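June 11, 2019

Second long day with the Grastier trial kit, and I want to get this down before I go home and forget half of it. For anyone joining late: Grastier have lent us a pair of their hand-held grippers, left and right, with the software licence thrown in until the end of the loan, and Agathe would like a yes or no from us before she talks money with them. Lwazi did the unpacking and the first calibration in May, and his notes are in the blue folder (mind the page order, he wrote the last bit on the back of the first).

Calibration went more kindly than I expected. The Flurnik kit we tried before it wanted redoing every time somebody so much as leaned on the bench, and this one held from morning until we stopped for lunch. After lunch I had to do it again, though I suspect I knocked a setting myself while tidying up the folders on the laptop, so I shan't hold that against Grastier.

We gave the day over to soft things. Rigid parts are all very well and every supplier's demo is full of them, but Inès's whole case for buying is cloth, so black cloth it was. We logged 49 takes between us, Killian and I swapping over whenever one of us got stiff. He is quicker than I am and I am tidier, so I'd guess the set averages out nicely.

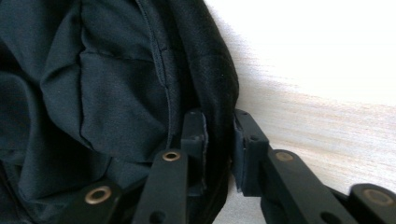
Black cloth, and the grippers at work on it:
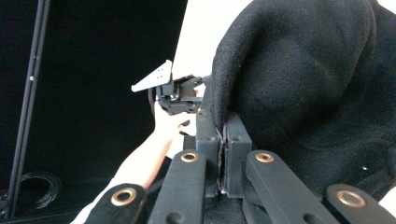
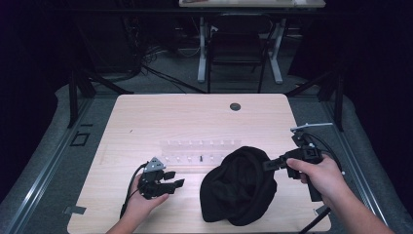 Now, the things I liked. The squeeze is lovely and progressive, you can feel your way into a thick fold and stop when you've got enough of it. The linkage has no slop worth mentioning. And the weight is decent, my wrist complained after over 3 hours in total, which for me is good going (the Flurnik had me shaking my hand out by mid-morning!).

Things I liked less. The cables want a proper home. I caught the left one with my sleeve twice and lost a take each time, and Killian did the same in the afternoon after laughing at me for it. I'd also like softer pads on the fingertips as an option. Grastier's price list has them under spares with no price next to them, which I've asked Didier to chase when he rings them about the invoice address.

The export is slow. Two takes came out with the left and right streams in separate folders, same timestamps, different names, and I can't see what I did differently. Kept the originals under "odd" on the shared drive. Lwazi, if you get a minute would you look? I have a feeling it's the same thing you saw in May with the first batch.

On the support side, I wrote to them at ten and had a sensible answer before lunch, from a person who had clearly read the question. That counts for a good deal with me after Nostenska.

Leaning towards yes, but I'd want the folder business explained first, and a firm price for the pads.

Still to do: repeat the thick folds with Inès holding the left, back up the laptop, return Lebrun's hex keys.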